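2 Jul 2020 -- Handgreifer 047, linker Finger klemmt

Eintrag: P. Laxdal

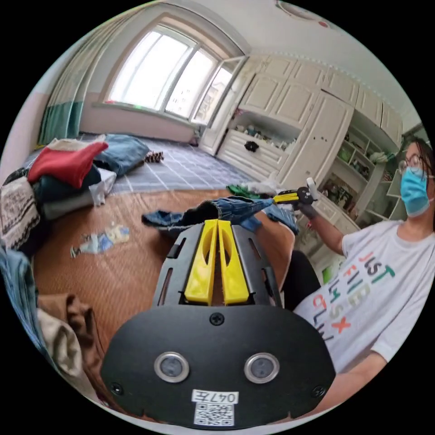
Greifer 047 (links) vor der Jeans, Finger fast zu. Zweiter Greifer rechts bei Eyvindur.

Fehler: Finger gehen zu, linker kommt nicht mehr ganz auf. Erst nur ab und zu, nach Durchgang 18 dann praktisch jedes Mal. Rechter Finger läuft sauber. Aufgefallen beim Hosenbein umschlagen -- Stoff sass fest, ich hab gezogen, dann Knacken aus der Führung. Sofort abgebrochen.

Log dazu: Öffnungsweite springt, bleibt dann 3 mm unter Soll stehen. Keine Warnung am Rechner! Die Schwelle in der Hoani-Software steht noch auf dem alten Wert, hat Eyvindur im Dezember so eingetragen und keiner hat's nachgezogen. Muss geändert werden, sonst nehmen wir wieder stundenlang Müll auf.

Geprüft:
Schrauben Grundplatte -- alle fest
Schlitten von Hand bewegt, hakt kurz vor Endanschlag
Faser in der Führung, blau, vermutlich Denim. Mit Pinzette raus, danach besser aber nicht gut
Feder getauscht (die aus der Ernano-Tüte), kein Unterschied

200 Leerhübe auf dem Tisch gefahren, 90 davon mit Hänger. Also nicht nur die Faser. Tippe auf verbogene Führungsstange, evtl. vom Sturz in Edthorpe. Eyvindur meint eher Druckteil verzogen, die gelben Finger aus der letzen Charge. Morgen Finger links/rechts tauschen, dann wissen wir's.

Sicherheit: beim Knacken ist der Finger zurückgeschnappt, Eyvindurs andere Hand war nah dran. Nichts passiert. Ab jetzt bei Klemmer erst Strom weg, dann Stoff rausziehen. Gilt auch für mich.

047 gesperrt, liegt in der roten Kiste. Daten ab Durchgang 18 nicht verwenden, Ordner heisst stuncombe_jeans_b, hab "defekt" drangehängt. Ersatzstange bestelen -- Eyvindur fragt nach, ob Stuncombe noch eine hat.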